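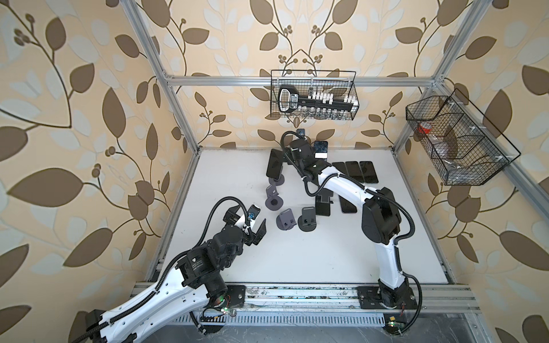
Phone stands keep tipping over / too many of them, which kind do I keep?

Prernport Community Help > Home & Desk > Small stuff storage
Posted by Rowena Dumlao in April
444 views

Quick one, typing this before pickup so sorry if its a mess.

We've ended up with way too many phone stands. Some came free with cases, some were gifts, a couple I bought in a checkout line for 99 cents each when I was annoyed. They've all landed on the big white table together with the phones and I want to get it down to a sensible set and put the rest somewhere. Photo's at the top.

What I've got is basically three kinds. The dark one, with the black phone standing up in it toward the back. That one I like. Then a gray one with the round ring for a base, which is the one lying on its side. And another gray one that has an upright with slots in it, no idea if the slots are for cable or for changing the height or just looks.

Problem 1 - the ring base one falls over. Not every time. With my husband's phone in it upright it's okay, turn the phone sideways to watch something and over it goes, usually when you tap the screen. Is there a trick to it or is it just a bad stand?

Problem 2 - where do they go when nobody's using them. They don't stack. They don't nest. I tried a drawer and the drawer wouldn't close. Tried a basket and you pull one out and get three. I'd like one spot for phones that are being used (recipes, video calls with my mom, the kids' timer) and one spot for everything else.

Problem 3 - the old phones. I have a few that still work, no SIM, we use them as timers and music and so on. Do I leave them sitting in stands all the time or put them away? Someone told me it's bad to leave them on the charger forever.

Table is against the wall if that matters (yes the leaf wallpaper stays, don't start). I'd rather not buy a big organizer thing. Budget is small. I looked at the Drelleo desk tower and it's nice but no.

Edit: we also have an 8 inch tablet that needs a home, forgot about that one.

Thanks!!

Nhi Nghiêm
Marked helpful by 11 people

Hi Rowena, had the same pile last year. Will go in your order.

The ring one. Ring bases are fine till the weight goes behind or in front of the ring. Phone sideways = wider and it sits lower, and when you tap the top corner you're pushing on the far end of a lever. So first thing to check is if you've got it turned the right way. On a lot of them the ring isn't centered under the post, there's more ring on one side. The long side goes under the direction the phone leans. Most phones lean back so more ring goes to the back, but you tap from the front so it's the back edge it pivots on. Try both ways, takes a minute. Use a thick book behind it while you test so you don't crack anything.

If it still tips:

Lean the phone back less, if the angle adjusts. Closer to straight up means the weight stays over the ring. Too straight and it falls toward you though, so stop before that.

Check the bottom for a pad. If there was a rubber pad and it's gone or it's full of lint, it slides first and then tips. Wipe it with a damp cloth, let it dry. If it's gone, little stick-on bumpers from the hardware store, the clear ones for cabinet doors. Three, spaced out evenly. Four will rock.

Put something in the ring. I'm serious, I keep a flat stone in the middle of mine and it helps a bit because it stops the ring from sliding, though a loose stone doesn't add weight to the base unless it's stuck down. Blob of mounting putty from the ring onto the table works better and peels off. Test the putty on a corner of your table first, some of it leaves an oily spot on white.

If none of that does it, it's a stand for an upright phone and that's all it is. Use it for the timer phone and stop using it for video.

The slotted one. Can't tell you what the slots do from a photo. Two ways to find out. Hold the upright with one hand and the ledge with the other and pull gently, if the ledge lifts or clicks then the slots are for height. If nothing moves, try a cable through. The plug end has to fit through, not only the cord. If neither, it's decoration, or it's to save material. Don't force it, they snap at the slot.

Which to keep. I'd go by job and not by which looks nicest. Write down the places you really use a phone propped up. For you that sounds like recipes, calls, timer. One stand each, stands stay at that place. Plus one spare. Everything else leaves. The dark one you like should get the job you do most often, so probably calls with your mom, and leave it where you make the call. Not put away at all.

Tablet - don't put it in any of the phone ones till you've checked how deep the lip is. Tablet in a case is often too thick and just perches there. A plate stand from the thrift store holds a small tablet great. Or a cookbook stand. I've used a wire plate stand for mine for ages.

Storage for the leftovers. They don't stack because of the uprights, so lay them all on their sides, bases at alternate ends, in a shoebox lid or a shallow tray. Same as you'd pack wine glasses or shoes, heel to toe. Takes up way less. Shallow is the thing, if you can see them all you don't get the three at once tangle. Then the tray goes on a shelf and not in the drawer.

Old phones: put away if not used in the past month or so. Charge to half-ish, turn off, in a drawer not near the stove or a sunny window. The ones in use as timers, I plug in when I make coffee and unplug when I'm done in the kitchen, nothing fancier than that. If one ever looks swollen or the screen is lifting, stop charging it and take it to a battery drop off. Not the trash.

Also label the old phones!! Bit of masking tape on the back, what it's for. We had a music phone and a timer phone that looked the same and kept grabbing the wrong one.

marciniak_desk_fan

get the Marciniak fold flat one, throw the rest out. folds down like a pair of reading glasses. no ring, no slots. had mine forever

Trulard Tom

Skimmed so maybe this was said. Some stuff in no order.

Before you get rid of any do a proper sort. Clear half the table, put every stand on that half standing up the way it's meant to stand. Right now with them scattered around and one on its side it's hard to judge anything. Then put the same phone in each one, same case on. Tap all four corners of the screen. The ones that move go to the other half. Five minutes, done. I did this with more than a few different stands and the expensive looking ones were not the good ones.

Do it sideways and upright, both. And do it plugged in too, since a stiff cord pushes the phone up off the lip. Lots of stands block the port when it's upright. If the stand has no gap for the plug and you want to charge in it, either turn the phone sideways or that stand is out.

For free storage: the cardboard divider from a case of bottles. Cut it down shorter with scissors, drop it in whatever box fits. One stand per hole, upright part sticking up. Looks dumb, works. The ring base ones might not fit in the holes, depends how wide. Those I hang. Cup hook or a nail inside a closet door and the ring goes right over it.

I'd disagree with Nhi on the putty. Did it on a painted shelf and pulled the paint off. Shelf liner, the bumpy kind, cut a circle the size of the base and just set the stand on it. No glue no nothing. You can throw it in the wash.

I have the Trulard stand (hence the name, made the account to complain about it lol) and theirs has the same tipping thing with a big phone. What fixed it was taking off the pop-out grip on the back of the phone. It was holding the phone away from the backrest so it sat too far forward. Check your husbands phone for one of those or a card wallet. Could be that simple.

Calls with your mom - put the stand up on a couple of books so the camera is at your face. Everybody on a low stand is all chin. And books make a wider base to bump into, so push the whole thing back near the wall.

Rowena Dumlao
Reply from original poster

Ok wow thank you. It WAS a card wallet. Took it off and the ring one holds sideways now unless you really poke it. Turned the ring around too like Nhi said so not sure which one did more.

Slotted one, cable goes through, ledge doesn't move. So that's the timer phone sorted, cord through the slot and it lives by the toaster.

Did the tap thing on the table. My 99 cent ones both failed, kids are taking them for their dolls. Rest are in a shoebox lid heel to toe on the closet shelf. Masking tape is on the old phones.

Tablet still homeless, will look for a plate stand this weekend. Tom, going to try the bumpy liner before the putty, I don't trust this table top.

Nhi Nghiêm

Glad it worked! Measure the tablet in its case before you go, I bought the wrong size plate stand the first time. You want the arms to come out at least an inch past the lip, and bring the tablet along if the store is close by.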